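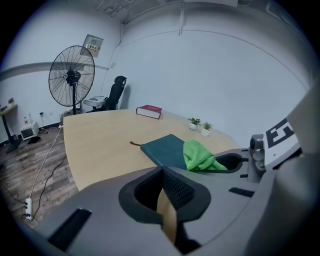

Berge Table Wax
by Cenerer
200 ml tin, natural finish

We've sold a lot of furniture wax over the years and Berge is the one we keep taking home ourselves. It's a soft paste wax for indoor wooden tables, desks and shelves, made for pale woods that turn orange or blotchy under a heavier product. It goes on clear and it stays clear. The shine is low and even, closer to a well-handled banister than a bar top, and the surface feels lovely under your hand afterward!

Berge is a blend of beeswax and carnauba in a light plant oil, with no dye and no added scent. It smells faintly of honey when you open the tin and that fades by the next morning.

How to use it

Wipe the table down and let it dry fully. Pick up a little wax on a soft cloth - a dab the size of a pea will go further than you'd think - and work along the grain in long strokes. Leave it for 15 minutes, until it turns hazy, then buff with a clean, dry part of the cloth. New or freshly sanded wood likes 2 thin coats, with a night in between. For upkeep, a single coat twice a year is plenty on a table that gets daily use. 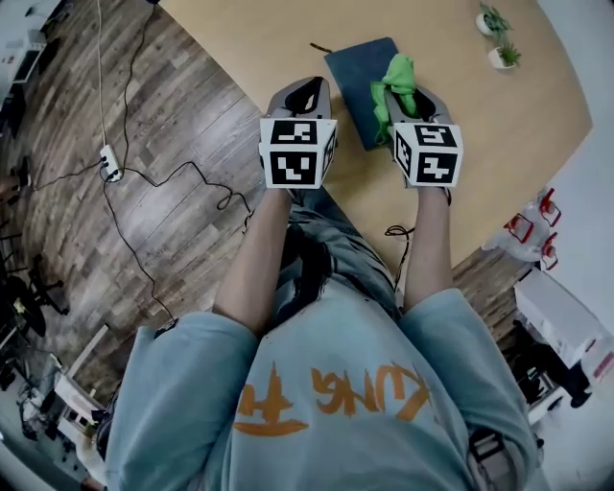 Edges and corners wear first, so give those an extra pass. If you find a dull ring from a mug, rub a touch of wax straight into the spot and buff it hard before you do the rest of the top.

Choosing a cloth

Old T-shirts are fine for putting wax on. For buffing we like something with a bit of texture, and a loose cotton knit is just right (the little loops lift the extra wax instead of pushing it around). Wash it by itself, warm, and skip the fabric softener.
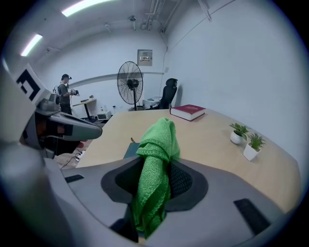 Bright green knitted cloth with a loose, textured knit.

Good to know

Berge works over bare wood, oil, and old wax. It won't soak in through varnish or lacquer, though plenty of customers use a very thin coat on top for the feel of it. Don't use it on floors, as it makes them slick. Cutting boards need a food-safe board oil, and we carry Trivon for that.

Wax gives decent protection from splashes but it isn't heatproof, so keep the trivets out. Store the tin with the lid pressed down, away from the stove. If it gets stiff in winter, stand it in a warm room for an hour and it'll soften right up.

Details

Contents: 200 ml
Finish: low sheen, clear
Coverage: roughly 2 large dining tables per tin, one coat each
Suits: oak, ash, beech, birch, maple, pine
Also in the range: Timemon Wood Soap, for cleaning between coats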